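Category: Company / About us

Print this page | E-mail this page

About Zesholm

Zesholm designs and supplies hand-held gripper tools and the recording service that goes with them. The company was set up by Mārtiņš Juška and Kuldeep Mishra, who had both worked on end-of-arm tooling for packing lines. Severin Rainer joined later to run calibration.

Our main product is the Wiltano gripper. It is carried by an operator, and the camera on the tool records each grasp from the hand's point of view. Customers may hire the tool alone or order a recorded set, supplied in batches of 1,000 grasps. Each batch is checked at our Randitz workshop before release; clips with lost tracking are removed and recorded again.

Spare parts are held in stock. The service interval is 900 hours, and a full service takes 55 minutes — longer if the casing has to come off.

Soft goods make up a large share of our recorded sets. Cloth folds, twists and hangs differently at every pick, so the gripping surface matters more than closing force. The Wiltano holds fabric at a dark rubbery pad set into the light grey body, and a ribbed knitted towel can be pinched upright in it with one end hanging over the rim. Aivar Rozīte handles enquiries about other materials.

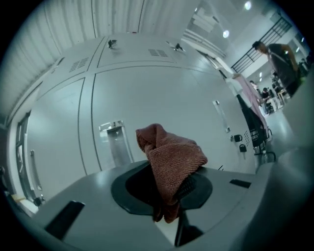 Contact | Copyright Zesholm | Back to top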